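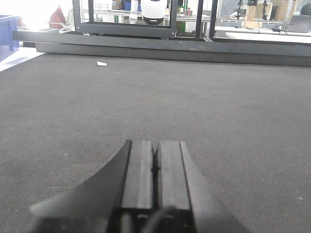
Wissam Saab would have kept the old grading syllabus for one more year, and told Wednesday's meeting of instructors that students halfway to a brown belt should not have to relearn their throws to a new standard. The motion to adopt the revised syllabus passed all the same, with 9 clubs in favour and 4 against.

The change applies to judo and ju-jitsu clubs in the Umska league, which lists 1,431 registered members. Gradings held from April will use the new sheets. Juniors under 12 stay on the present system.

Under the revised syllabus, breakfalls are assessed on both sides at every grade, and the written terminology test is dropped below green belt. Candidates for brown belt must show two linked attacks from each grip in place of the fixed sequence. Time in grade is unchanged.

Odette Cordier, presenting the technical report, said 208 grading sheets from last season had been compared. Marks for the fixed sequence varied more between examiners than marks for any other section, and the scoring bands have been rewritten to narrow the gap.

Clubs may let a student finish under the old sheets if the application was lodged before the meeting. Saab asked for that provision to be extended to the end of the season. The request was deferred.

Examiners will need to attend one refresher session of up to 4 hours. The first is at the Marty hall, led by Faustino Bañuelos, with mats in place by 9 am. Bookings go through club secretaries.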